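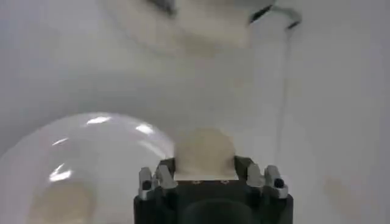 Collik cell review: gripper and wrist camera
Minutes, August

Present: Ruth Paucar (chair), Kamran Babaei (maintenance, minutes)
Apologies: none

1. Minutes of last review
Agreed, with one correction. The torque figure under item 4 applies to the wrist flange screws and not to the finger screws.

2. Gripper fingers
KB reported that the finger screws were checked at the end of the last run. One on the left side had backed off by a quarter turn. It was cleaned, refitted with thread lock and marked with paint. RP asked whether the check interval of 2,000 cycles was too long. Agreed to reduce it to 1,000 cycles until three checks in a row show no movement.

3. Grip force
The setting remains at 80 on the controller scale. Higher values crushed the edge of the test discs, and lower values let them turn during the lift. KB noted that the scale is not linear below 40 and should not be used for setting up there. RP to add this to the Wirnumora set-up sheet.

4. Wrist camera
The bracket was removed to replace the cable clip. The camera has to be recalibrated each time the bracket comes off, and this was not done until the second shift. Picks logged in between are to be left out of the figures. Glare from clear plastic parts still upsets the edge finding. KB has tried a shorter exposure with some improvement and will try moving the lamp next. No change to the software for now.

5. Cable run
The outer sleeve is worn where it passes the elbow joint. Prarel have quoted for a replacement with 200 mm of extra length. RP approved the order. Until it arrives, joint 4 is to be kept at reduced speed.

6. Cleaning
Crumbs and dust to be brushed from between the fingers at each shift change. No compressed air near the camera.

7. Spares
One set of finger screws in stock, no spare fingers. The drawer labelled Puma holds parts for the old cell and is to be cleared.

Actions
KB: finger screw checks, lamp position, clear drawer
RP: set-up sheet, sleeve order

Next review after the sleeve has been fitted.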